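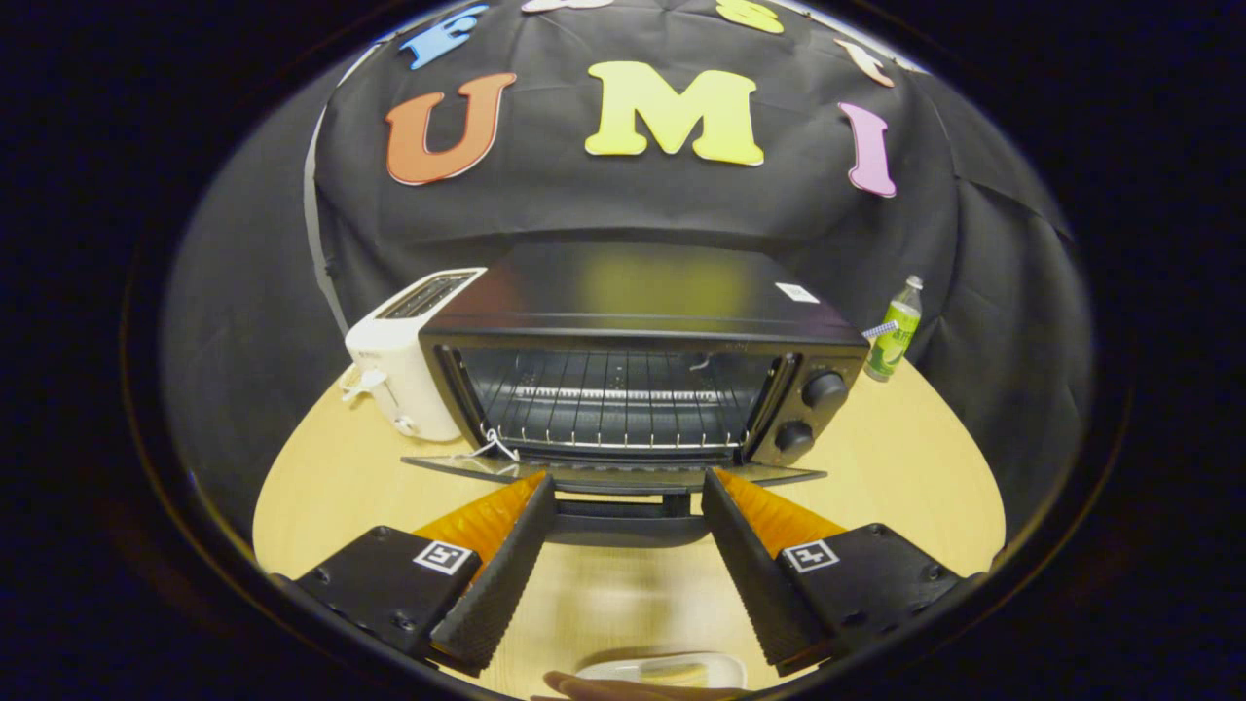

Zaritz opens its manipulation lab to visitors

Zaritz opened its manipulation laboratory to visitors in January, with a programme given over to household tasks and the hand-held grippers used to record them.

The session began at 2 pm and was led by Roya Kiani, who runs data collection at the site. Her part of the programme dealt with kitchen appliances, among them a toaster oven with a drop-down door and a pair of round knobs, set out on a wooden table against a black cloth.

Kiani told visitors that oven doors remain a hard case. The fingers have to follow an arc while keeping a steady grip, and a small error in wrist angle is enough to lose the edge of the door. The gripper has flexible orange pads behind its ridged fingers, and carries a square printed marker on each side. The markers are used to work out how far the fingers are open.

The laboratory holds 554 recordings of the door task, made by five operators. Each operator works for 30 minutes before handing over. "Tired people take short cuts, and the short cuts end up in the data," Kiani said.

Gladys Temba, of the appliance repair firm Jasero, asked whether training on one oven would carry over to another with a stiffer hinge. Kiani said that it had not been tested - the present set covers a single model - and that a second oven would be added before the summer.

A talk by Nasrin Ghasemi on calibration followed. She advised checking finger alignment at the start of every shift and again after any knock.

Visitors were then able to try the gripper for themselves. Places for the next open afternoon, in April, can be booked through the Zaritz front desk.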